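Chapter 12
Paid Placement and the Editorial Calendar

Companies that sell household goods, food and personal items reach the public through two main routes. The first is advertising, in which the company buys time or space and controls the message. The second is publicity, in which an editor or producer decides whether a product deserves attention. Paid placement stands between the two, and it is the subject of this chapter.

Students should have read the material on media buying in Chapter 11. Terms introduced there, including reach, frequency and lead time, are used here without further definition.

The chapter follows one case throughout. Talmont, a maker of small gift items, hired the agency Pralcombe to plan its spring season. Pralcombe sent product notices to 261 regional magazines and morning programs in February. Of these, 179 replied, and 12 offered a paid feature with a written rate.

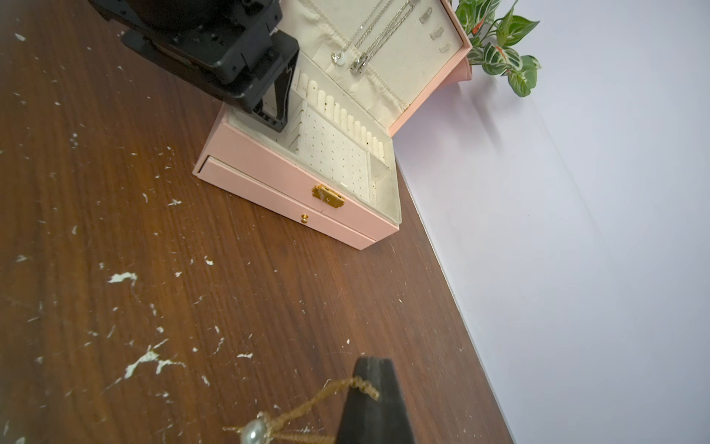 12.1 What the Buyer Receives

A placement agreement states the length or size of the feature, the date or issue in which it will run, and the party responsible for the script or copy. It also states how the feature will be labeled. Rules on labeling differ by medium, and the agreement should name the standard that applies.

Talmont first considered an offer from Iltuvance, a publisher of shopping guides. The rate was $590 for a half page, with copy supplied by the advertiser and approved by the publisher. A second offer, from the broadcaster Meng, included production but gave Talmont no right to review the finished segment. The two offers are compared line by line in Section 12.3.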